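Wood grain

Wood grain is the direction, texture and general look of the fibers in a piece of wood. The word gets used rather loosely, and a person admiring a handsome old table may mean its color, its figure, or simply the pleasant ridges felt under the fingertips. Woodworkers tend to be a little more careful, and they usually keep "grain" for the direction the fibers run and "figure" for the pattern that shows on the surface.

How grain forms

A tree adds a new layer of wood each growing season, just beneath the bark. In places with a real winter, the wood laid down in spring is lighter and softer, while the wood that comes later in the season is denser and often darker. Cut across the trunk, these layers show as rings. Cut along its length, they become the lines and long arches that most of us think of when we picture a board.

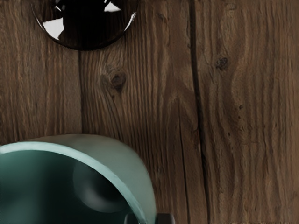
The way a log is sawn matters a great deal. Plain-sawn boards are cut straight through the log and show broad, arching patterns. Quarter-sawn boards are cut so that the rings meet the face at close to 90 degrees, and their lines are straighter and closer together. They also move less as the air in a house turns damp and dry again, and for that reason many makers of fine furniture are glad to pay extra for them.

Texture and weathering

Left out in the sun and rain, the softer early wood wears away first and leaves the harder late wood standing up in small ridges. Some people go to a good deal of trouble to get this look indoors, brushing new boards with stiff wire until the grain stands up. The furniture maker Adelino Rebelo, who kept a shop in Grimlow, was fond of the method and liked to give each tabletop up to 5 passes of the brush, always along the grain, before he would let any oil near it.

Grain in tabletops

A round top asks for some thought, as the grain usually runs in one direction while the edge curves all the way around. Where the edge crosses the fibers, end grain is exposed, and it drinks up stain and oil much faster than the face does. A light first coat, left to dry well, helps keep these stretches from turning too dark.

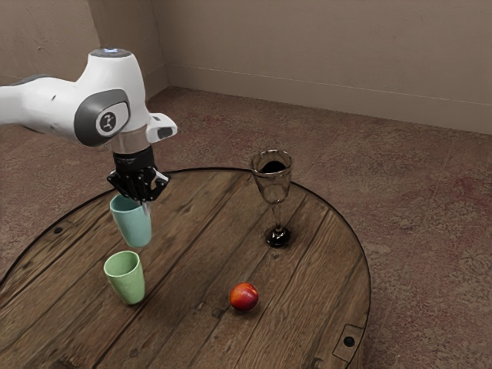

A round wooden table with two cups, a goblet and a small fruit.

Care

Wipe along the grain with a soft cloth, and clear up spills before they have time to settle into the grooves. A brushed top holds on to crumbs more than a smooth one, and a soft brush will coax them out nicely.

See also: Quarter sawing; Growth rings; Wood finishing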